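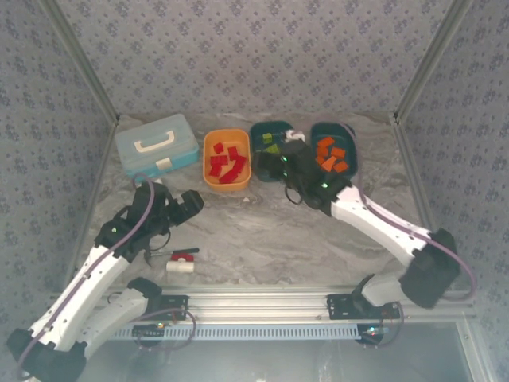 warusberg-bench-plan

Equipment plan, budget sheets and a small set of reference recordings for the Warusberg tabletop cells.

Status: working draft, updated June. Prices in the sheets are the quotes we hold at the moment, so please check the "valid until" column before you copy anything into an order.

What's in the folder

README.txt, the file you are reading
budget/parts.csv, every line we expect to pay for, down to cable clips
budget/running.csv, consumables, power, repairs, storage
budget/scenarios.csv, the same cell bought three ways (see further down)
layout/, bench drawings and reach sketches
samples/, short recordings from the existing cell, wrist and overhead views
notes/, supplier calls, meeting notes, Fiifi's long list of connectors

Who this is for

Anyone at Warusberg who has to plan, approve or assemble the next cell, and anyone outside who is thinking about a two-arm bench and would like to see somebody else's sums. We had such a good time with the first one (and learned so much from unpacking the boxes in the wrong order!) that it seemed a shame to leave it all in email.

What we are buying

The plan is for a second cell that matches the first closely enough to run the same jobs. Same bench height, same rail across the front, same spacing between the arms. Irja Peltonen would like the tasks to move from one bench to the other without anybody re-teaching positions, and the budget follows from that wish more than from anything else.

Main groups in parts.csv:

ARM: two arms, mounting plates, power supplies, emergency stop
GRIP: grippers, fingers, pads, fasteners
VIEW: overhead and wrist cameras, brackets, long cables, a spare of each lens
FRAME: aluminium extrusion, corner posts, rail, worktop, fabric or paper for the walls
OBJ: things for the arms to pick up, plus bins and boxes to put them in
COMP: workstation, drives, network switch
MISC: labels, ties, a decent torque driver

ARM and GRIP together come to more than 70 per cent of the total. We expected that. What we hadn't expected was how much time the other groups would take. The frame was quick to price and slow to specify, and VIEW went back and forth for weeks over cable lengths.

The object kit

My favourite line in the whole sheet is OBJ, partly for being so cheap. Toddler bricks are wonderful things to plan a bench around. They are light, they survive being dropped, the studs give you something to look at from every side, and you can replace a lost one from any toy shop. Ekaette Briggs put together the first kit over a lunch break and we have kept her colours.

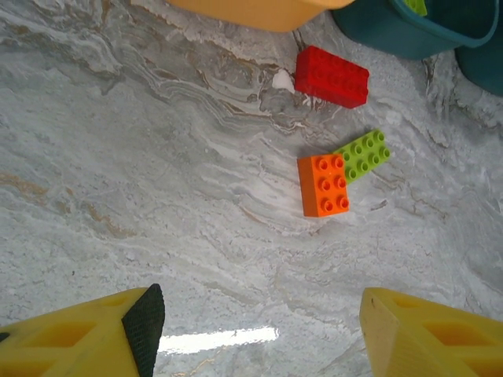 Wrist view: red, orange and lime-green bricks on the marble-patterned top, gripper fingers in the foreground.

If you are pricing a kit of your own, buy the bricks from one range so the studs match, and mix the shapes. Flat plates ask something quite different of a gripper from tall cubes, and it's lovely to have both when you are comparing finger designs. Bins are worth a little thought too. We like wide open ones with sloping sides. Put a lidded box in the kit as well, and a hand tool or a fitting of some kind, so the bench isn't only ever used for bricks.

Fingers and pads

Budget for these as consumables, please, and leave them out of capital spending. In running.csv they sit under "wear". Temitope Nwachukwu asked for two spare finger sets per gripper and I have kept that figure through every revision. The pads are listed separately from the fingers, as they come from a different supplier with a different minimum order.

Worktop

The worktop question was the one everybody had an opinion on. A patterned top with a bit of polish photographs in a lively way, and you do get a stripe of glare from the ceiling lights. A matt top is calmer. For the second cell the sheet carries both (lines FRAME-wt-a and FRAME-wt-b) and whoever signs the order should delete one. Diffusers for the lights are under MISC. They cost very little next to either top.

Three ways to buy it

scenarios.csv has these worked through in full.

Whole cell from Kirken. They supply arms, frame and cameras together, delivered assembled. Highest price, one invoice, one phone number. Nnamdi Afolabi visited their workshop and came back very keen.

Arms from Kirken, frame from Hukholm. Hukholm cut extrusion to length and send it as a flat kit. You need bench space and two patient people to put it together. The saving is real, though some of it goes straight back out on brackets.

Arms from Kirken, everything else ourselves. Cheapest on paper. The sheet includes staff hours for this one, which closes the gap a good deal. If your team already has a saw, a drill press and somebody who enjoys them, have a look, it may well suit you.

Our pick is the middle one. It keeps the arms identical and lets us move the camera brackets where we want them.

Lead times

Arms: four months from order, according to the current quote
Frame: a few weeks
Cameras: usually in stock, but the long cables aren't
Workstation: ask Etim, they change their range often

Order the cables with the arms. Fiifi Akpalu has added this in capitals to his notes file and I'm happy to repeat it in lower case.

Bench time

A cost that's easy to miss is the resetting between runs: tipping bins out, spreading the pieces, checking that they are all within reach. running.csv has a line for it, in hours. With a second cell the same person can reset one bench during a run on the other, which is a big part of why I'm so pleased with this plan.

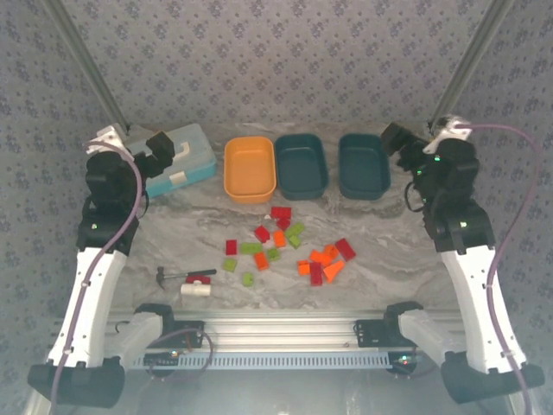
Overhead view: bins and toolbox along the back, bricks spread across the middle, hammer and red-handled valve at front left.

When drawing your own layout, leave open worktop at the front for odd items. We started with a row of bins right across the middle in an early sketch (layout/old/) and there was hardly any room left to work in. Keep the containers at the back, within reach of both arms where you can, and check the corners with the reach sketches before anybody drills a hole.

About the sample recordings

samples/ is for judging camera position, lens choice and lighting when you compare quotes. It is small on purpose. Files are grouped by view, then by object set. Please don't use it to compare speed or reliability between arms, as it wasn't collected with that in mind and the settings were changed freely from one run to the next.

Still open

Whether the second cell gets side walls in the same floral print or something plain
Service contract for the arms: Kirken's standard one or pay per visit
Where the workstation lives, under the bench or on a shelf
Drive capacity, which depends on how long we keep raw video
Delivery route into the building (the crate is wider than the pallet, measure the doors)

Changes

Sheets are edited in place. Add your initials in the last column and a short reason. If a price moves, keep the old one in the "previous" column so the history stays readable.

Questions about money to Temitope, about drawings to Irja, about cables to Fiifi.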